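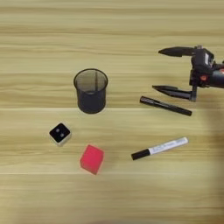 Minutes of the meeting of the Household Tasks Working Group, Skotgate Community Workshop
Date: 2021-12-02
Present: 5 members, apologies from Gikeo

1. Minutes of the previous meeting
The minutes were accepted with one correction: the budget for the spring trials is $200, not $270.

2. Tidying a desk
The group discussed whether a machine can already put a desk in order at the end of the working day. In the trials of May, 27 of 58 attempts were finished without a person helping. The members agreed that this is progress, but it is still too slow for a shop floor. 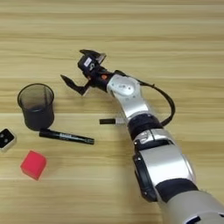 The question of what is counted as "tidy" took most of the time. Lachance asks for every pen in its holder, and Widar would be satisfied if the pens are only moved to one side. It was remarked that a black marker lying beside a dark, see-through cup is an easy job for a child, but a machine must judge two dark things at once. A soft block such as the red cube has no agreed place at all — the list of tasks should say where it belongs.

3. Picking up and letting go
It was noted that taking hold of a pen and placing it upright in a narrow cup should be scored separately. The present form has only one box for both. 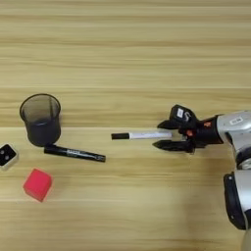

One member objected that separate scores would make the results look better than they are, as a householder cares only if the desk is clean. After some discussion the form will have both scores, with the full task printed first.

4. Actions
Skotgate to rewrite the list of tasks, with a place for each object.
Lachance to send the new scoring form to Widar and Gikeo.
Dishwasher loading is moved to the next meeting — the colour-coded racks have not arrived.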